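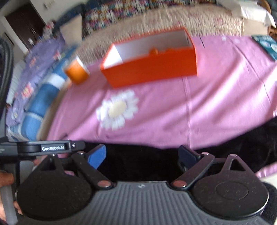

Wavmont Press announced today that it will publish "The Second Key," a novel by Evelien Verstraete, in February. The book follows Marian Declercq, a retired piano tuner who returns to the river town of Flerus after her older sister's stroke and finds that the family house has been sold to a man neither sister will name. Much of the story takes place in a single upstairs bedroom, where Marian sleeps in her childhood bed. The pink sheet on that bed, much like the one seen here, appears in the opening sentence of the novel and is the first of many household objects through which the author tells the history of the family. Wavmont Press acquired North American rights in English from the Horum Agency.

"The Second Key" is Verstraete's third novel and her first in 10 years. Her earlier books, "A Quiet Tenant" and "Low Water," dealt with marriage and divorce among people in middle age. The new novel turns to two sisters in their seventies who have not shared a meal since their mother's funeral. Over the course of one winter they are obliged to live together, to divide what is left of the furniture, and to decide what they owe to a nephew who has borrowed money from both of them.

"I wanted to write about people who have run out of polite reasons to stay away from each other," said Verstraete. "Marian believes she has come home for two weeks to help with the cooking. She has packed for two weeks. She is still wearing the same three sweaters at the end of the book."

The novel is told in 22 chapters, alternating between Marian's account of the winter and the letters her sister Agnes wrote, and did not mail, during the first years of her own marriage. The letters were the earliest part of the manuscript to be completed. Verstraete wrote them over one summer and set them aside for several years before beginning Marian's chapters.

The hardcover edition will run to 300 pages. An e-book will be released on the same date. An audiobook, with separate readers for Marian and Agnes, is planned for later in the year. Wavmont Press will also reissue "Low Water" in paperback with a new afterword by the author, in which she discusses the changes made to the ending before its first publication.

Verstraete will visit 6 cities in support of the book, with readings at independent bookstores and public libraries. The schedule will be posted on the publisher's website when all venues have been confirmed. Libraries and reading groups that wish to be considered for an event should write to the events office and include the expected size of the audience and any dates that are not available. A reading group guide will be offered at no charge.

Advance copies will be available to reviewers, booksellers and librarians in both print and digital form. Requests should state the publication or institution and a complete mailing address. Reviewers are asked to check all quotations against the finished book, as small corrections to the letters are still being made.

About the author

Evelien Verstraete worked as a court interpreter before turning to fiction full time. Her short stories have appeared in literary magazines and anthologies. She is at work on a collection of stories set in Flerus.

About Wavmont Press

Wavmont Press is an independent publisher of literary fiction, memoir and works in translation.

Released July 29, 2026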